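Skitovora Teaching Lab
Handout 3: Showing a two-arm robot a task by remote control
Prepared by Andor Major and Chak-lun Hsiao
January 28, 2020

Please read this before your first turn at the table. Last week we spoke about recording motions in general. Now we come to the practical side, when a person leads both arms through a task and the computer stores what the arms did.

Terms we will use

Demonstration: one complete run of a task, from the start position to the rest position.
Operator: the student who moves the arms.
Observer: the student who starts and stops the recording and writes the log.

Before recording

Agree on the task in one short sentence and write it at the top of the log. "Sort the table" is too wide. "Put the food in the basket and leave the tools" is good, for it tells both arms what to do and when the run is finished.

Check that the cables have enough slack for the longest reach. Oğuzhan will show you how to test this with the motors off.

During recording

Move at an even speed, slower than you would with your own hands. If you stop to think, the robot will later learn the stop also. Decide the order of the objects before you begin.

Bring one gripper to the object and keep the other a little back until it is needed. When both grippers work in the same small area, look at the wrists as well as at the tips. In our May course most of the bad runs came from wrists touching each other.

Soft packaging is difficult. A plastic bag changes its shape when you press it, so come down slowly and close the gripper on a fold. If you lose the bag, do not throw away the run at once. A second try inside the same run can be useful, but mark it in the log with the letter R.

After recording

Move the objects a little and change their direction before the next run. Each pair may record up to 151 demonstrations in this unit. Umut Duman will collect the logs.

Homework

Choose two runs from your own log, one smooth and one with a correction. Write half a page on what the operator did differently. Bring it to room 101.
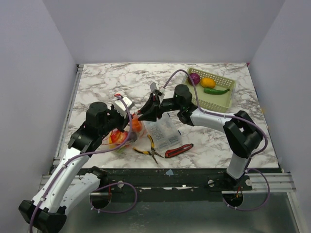 Filed under: Course handouts / Teleoperation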